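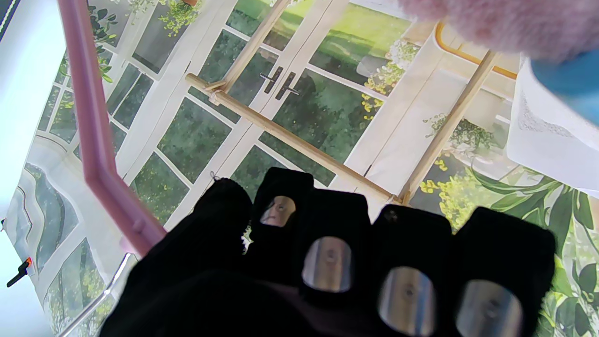

Light wood dowels, pink square bar at left, lace-edged cloth at right.

From: Nuria Cabello
To: Salcedo list
Date: 08/11/2021
Subject: Re: dowel frame, joint spacing

Zubaida Shaikh wrote:
> Do the short dowels have to meet the long one at its ends? The
> Rarotine sheet puts them 3 cm in, and I have already cut two sets
> that way. Also, does your cloth hang from the frame or from
> something else? I have lace edging to use up and don't want it
> to snag.

At the ends is how I build them. One long dowel, a second rising from the left end, a third angling off the right. The Rarotine spacing works too, but the overhang catches on fabric, so sand it round if you keep those sets.

My dimensions, for comparison: long dowel 164 mm, both short ones 124 mm. Glue only, clamped overnight. I tried pins in October and split almost every end.

The cloth is a separate piece and carries no load. For lace I would stay with a plain rod and keep it clear of any raw end grain. White shows glue marks badly - let everything cure before the fabric goes near it.

The pink bar is plastic, square section, with a small molded bump low down. Measure to the bump, not over it. If anyone has the Trodness parts list with the section size on it, please post the page. My copy stops before the bars.

Nuria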